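Home | Diary | Parts list | Older entries

Gripper diary, October 2023

Foam pads on both fingers now, over the tray and the bowl.
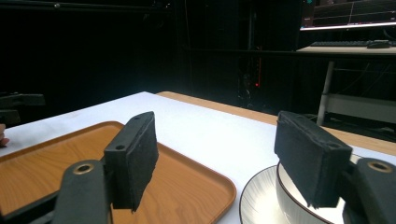
Fingers wide open, brass bushings at the bottom corners.

Spent the evening in the workshop at Nellthorpe on the hand-held gripper. The foam came as one sheet and I cut it with the kitchen scissors, a mistake. The bottom edges are ragged and there are bits of fluff hanging off both pads. I'll recut them with a fresh blade and a steel rule before I glue anything for good.

The opening is 64 mm by the calipers. I had drawn it as 65, so I'm leaving it alone. The bushings went in with the vice and a bit of scrap wood. One needed a second go — I had it in crooked.

I want it to take hold of the bowl by the rim without scraping, then try the edge of the tray. The saucer can wait, it sits too low for pads this thick.

Still to do: order 4 more screws from Zivitton, find the small file, print a spare left finger. The last one took all night in February and then split along a layer, so thicker walls this time.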